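The Tedetti Hand: How People Teach a Robot to Tidy a Bedroom

Do you like to tidy your bedroom? Many children do not, and many grown-ups do not either. Perhaps one day a robot will help. But first the robot must learn, and for this it needs a teacher.

On this page we look at a kit with the name Tedetti Hand. It is made by a small company, Warngate, and schools and science clubs can borrow it or buy it.

What is in the kit?

The main part is a gripper. A gripper is a kind of hand for picking up things. Your hand has five fingers, but this one has only two. They come together at the tips, like when you pinch a pea between your thumb and your first finger.

There is no robot body and no robot arm in the box. A person holds the gripper and does the work with it. A camera sits on the gripper and looks at the same place where the fingers point.

Why does a person hold it?

Think about how you learned to tie your shoes. Somebody showed you, probably many times. A robot can learn in a similar way. The person picks up a sock with the gripper, carries it to the basket and opens the fingers. The camera records everything. Later a computer studies the recording and looks for the pattern: where was the sock, how did the hand move, when did the fingers close?

One recording is not enough. Warngate asks for 100 recordings of each small job before the computer begins to learn it. If you pick up the sock always from the same place, the computer learns only this place. So you must move the sock, change the light, and use another sock.

Why is a bed difficult?

A cup keeps its shape. A blanket does not! Each time you drop it, it has new folds, and the fingers must find a good fold to pinch. Also a real bed can have many different things on it, soft and hard, small and big. A phone must be taken gently, and a big box is too wide for two small fingers. For a box you need two hands, or a different plan.

This is why the people who teach robots like to work in normal rooms. In a very clean room with one toy on the table, the robot would learn too little about our homes.

Is it good for children?

We tried the kit with a group of children from the age of nine. The gripper weighs 900 grams, so the arm gets tired, and after 12 minutes most of them wanted to change. The pinching was easy to understand. The computer part was harder – you need an adult for it, and the instruction book uses long words.

Please keep your other hand away from the joints when the gripper closes. And ask before you record in somebody's room, because a bedroom is private.

Try it without the kit

Take two wooden spoons, one in each hand, and try to fold a T-shirt with them. Now you know how the robot feels, if a robot could feel.

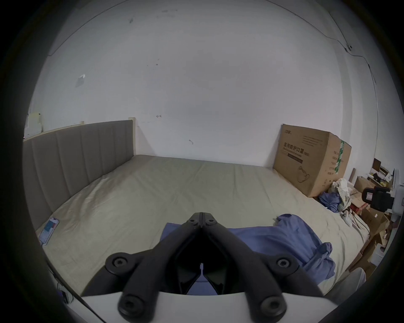
Esi Nartey wrote to us: My daughter did the wooden spoons game and needed 6 tries for one T-shirt. She asks if the Tedetti Hand can also be used with the left hand, as she is left-handed and the scissors at school are always wrong for her.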